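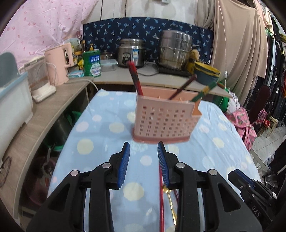
Diary / Work

Jun 16, 2019

I showed the chopstick task again today, with one gripper in each hand. The pink basket stands on the dotted cloth, and the red chopsticks are still the most difficult for me, because they are thin and my wrist turns too early. Siu-ming told me to go slower before closing.
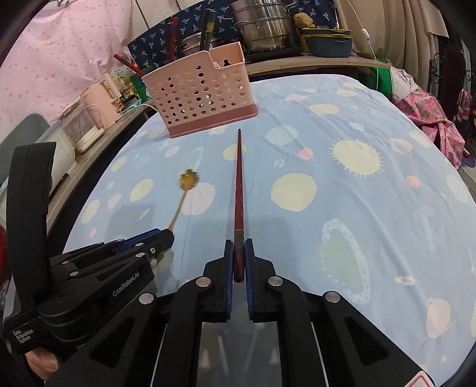 After lunch my fingers were tired and I made a pause of 10 minutes. Chun-yin wants 200 demonstrations from me before December. I think it is possible, if I sleep better.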